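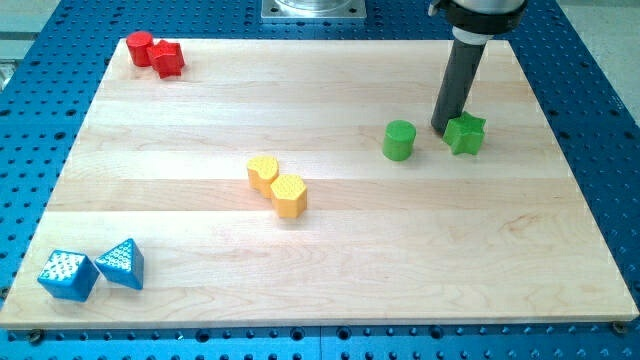 Do I need any experience with puzzles or sorting games to take part?
Prior experience is not needed, and most people who sign up have none.

Call for participants: block sorting sessions at Judholm

Posted Jul 5, 2023

Judholm is looking for 200 adults to take part in a set of tabletop sorting sessions. You will be given small colored blocks and asked to group them on a board, first by color and then by shape. We want to find out how people decide which blocks belong together, and how much the feel of a block matters when two rules point in different directions.

The results will be used to finish the Flokimus block set and to write the activity cards that go with it. The cards are meant for adult day programs, waiting rooms and family homes. We need to hear from people of all ages over 18, including people who don't think of themselves as good with their hands.

What you will do

Each visit has four rounds with a short break after the second. You sit at a table with a board in front of you. In the first round you put blocks of the same color next to each other. The colors are red, yellow, green and blue, and each color comes in more than one shape. The shapes include cylinders, stars, hearts, hexagons, cubes and triangles.

In the second round the rule changes to shape, so a red star goes with a green star and a red cylinder goes with a green cylinder. Some shapes won't have a match. You decide what to do with those, and we write down what you decided.

In the third round you sort by touch with the blocks under a cloth. Some have a smooth top and some have small raised dots.

In the fourth round there is no rule. You arrange the blocks on the board in any way that looks right to you and tell the session leader when you are finished. People often ask if there is a correct answer in this round. There isn't one, and the session leader will not comment on your layout.

A round takes as long as you need, up to 20 minutes. You can stop a round early.

Who can take part

You can apply if you:
- are 18 or older
- can come to our Moltgate site for two visits
- can follow spoken or written instructions in English
- can pick up and move small objects with at least one hand

Color blindness does not rule you out. Please mention it on the form so we can put you in the right group. The same goes for numbness in the fingers, arthritis, a tremor or anything else that affects how you handle small things. We are short of people over 70 and of people who are left-handed, and we would be glad to get more of both.

You can't apply if you work for Judholm or for Hashemi, our packaging supplier, or if you live with someone who does. People who took part in the spring card trial are welcome to apply again.

Payment

You will be paid $80 after your second visit. Payment is by check or prepaid card, and you choose which on the day. If you come to the first visit and can't make the second, you will be paid half. Bus fare is paid back when you show a receipt. We can't cover gas, but parking behind the building is free.

Dates and place

Visits run through September, with morning, afternoon and early evening times. Your two visits must be at least a week apart. You pick both times when you book.

The address is 57 Moltgate, ground floor, entrance on the parking lot side. There is a ramp and an accessible restroom. The chairs have arms and the table height can be changed. Bring reading glasses if you use them. Please take off large rings and bracelets before the touch round; there is a dish to keep them in.

Children can't stay in the session room. A friend or aide can come with you and wait in the hall, or sit beside you if you need help with the instructions. They will be asked not to point at or name any of the blocks.

What we record

We record the order in which you move the blocks, the time each round takes and the final layout. Your name is kept on a separate list from your results. You may ask us to remove your results at any point up to the end of September by giving the number on your visit card. No one will ask you about your income or your job.

How to apply

Fill in the form at the front desk or ask for one by mail. It is one page, front and back. Put down two or three times that would work for you, and a phone number where we can leave a message. Simin Bagheri handles bookings and will call to confirm. If you have not heard from us within two weeks, your group is probably full and your name has gone on the waiting list.

Questions about the sessions themselves, including the touch round and how results are stored, should go to Mervyn Ellwood, who runs the study. Leave a note for him at the desk with your number and the best time to call.

Places are given out in the order that forms come in, apart from the two groups mentioned earlier, where we are holding some open.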